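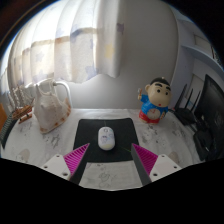 Dorian Hamel wrote to us in May that his club had been through three other hand grippers before trying ours, and that what finally won them over was how quickly a new member could pick it up and get on with the job. We were very pleased to read it, as that is more or less what we set out to make!

Antoniuk Hand-Held Gripper, Club Edition

The Antoniuk is the gripper we make at Standent for school clubs, college classes and anyone putting together a student team on a sensible budget. You hold it, you work the fingers yourself, and the camera records what your hand is doing so that the club's robot arm can be taught the same job later on. No arm is needed to get started, so a club can spend its first term collecting good demonstrations on any desk or kitchen table that happens to be free, and worry about the expensive bit afterwards.

The fingers are long, dark grey and slanted inward, and they sit against ridged magenta pads (we do get asked for other colours, and we are thinking about it). Each side has its own white mounting plate. Small everyday things are what most clubs begin with, and we would gently steer you the same way: a computer mouse to be moved across its mat is a lovely first task, with plenty to learn about coming in straight and letting go cleanly.

What comes in the box

One gripper, assembled
One spare pair of fingers
One spare pair of finger pads
A bag of 8 screws and a small screwdriver
The Plostmont task booklet, written with clubs in mind

The camera is sold separately, as quite a few schools have one already. If you're unsure whether yours will fit, send us the model name and Eugénie will look it up for you.

Using it with a class

Hernán Llanos, who runs an after-school group and has been kind enough to test every version so far, suggests working in pairs, one pupil holding the gripper and the other keeping the notes, then swapping over. His group aims for 100 good recordings of a single task before moving on to the next, and 200 if they mean to enter the Flindora student competition. It sounds like a great deal, but they go by quickly once everyone has found their rhythm.

Try to start each recording from a slightly different spot, and leave the usual clutter on the desk. Move at an easy pace. Wipe the pads with a barely damp cloth at the end of the session and let them dry before the gripper goes back in its box.

Ordering

Order code 778. Clubs and schools may pay by invoice; please put the name of your group on the order form. Spare fingers and pads can be added to any order, or bought on their own.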